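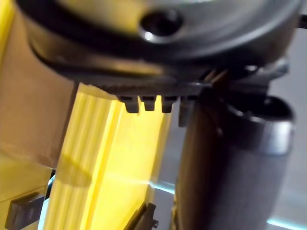 Dark casing with a toothed strip along the underside

Celebrity accounts and social media > Suspended and missing accounts

Tella's verified account shows "unavailable" but her tagged posts still load. Suspended, deactivated or renamed?

Asked in May. 3 answers. Status: open

I maintain the timeline page for a fan site covering the Tella and Adeyemi split. On Friday evening Tella put up 12 story slides about the break-up, and by the next morning her profile returned the "this page isn't available" message. Adeyemi's account is still up and he has not posted.

What I have checked so far:

Profile link while logged in: unavailable.
Profile link while logged out: unavailable.
Old posts in which other people tagged her: they load, and her name appears as plain grey text with no link.
Her comments under Adeyemi's photos: gone.
Direct message thread from a giveaway she ran: still in my inbox, with the name replaced by a generic one.

Two gossip pages have reported this as a suspension. Treven, the label she is signed to, has issued nothing. I don't want to write "suspended" on the timeline if she switched the account off herself. Is there a test that separates the two from the outside?

Answer 1 (accepted by asker)

No single test does it. The public error page is the same for a suspension, a voluntary deactivation and a changed username. You can rule out some cases.

Renamed: the tags would normally update to the new name and stay clickable. Yours are plain text, so a rename is unlikely. If you have an old direct message thread, a renamed account shows the new name there. Yours shows a generic one, which points the same way.

Blocked: a block applies to your login only. You get the same result logged out, so discard this.

Deactivated or suspended: both remove comments and likes, and both leave tags in other people's captions as dead text. I know of no outside sign that tells them apart on the day. What happens on return is weak evidence at best. A reactivated account usually comes back complete. One restored after a suspension is sometimes missing the posts that were reported, so compare the grid with a saved copy if you have one. The 12 slides are no help, as they would have expired by then anyway.

For the timeline I would write "account unavailable from Saturday morning" and cite the gossip pages separately as claims. You can amend the entry if Treven or Tella confirms anything.

Answer 2

its suspended. she posted his private messages and that gets reported straight away, same thing happened to the Gekden singer last year and he was back in 3 days

Comment from asker: Do you have a source for the Gekden case? Our own page for him has it as a deactivation.

Comment: no but everyone knew

Answer 3

Agree with the first answer, with two additions.

Check whether her other linked profiles are affected. If the short video account is still up and posting, a full withdrawal by her or her management is less likely, although it does not prove a suspension.

Also check for copies before you quote any of the slides. I have seen 18 screenshots passed around from that night and the source post had 12 slides, so at least part of that set is duplicated, cropped or made up. The ones with Adeyemi's name in a different typeface should be left out until somebody produces a screen recording.

Comment from asker: Video account is up, last post was before Friday. Timeline now reads "unavailable". I have removed 2 of the screenshots and will leave the question open.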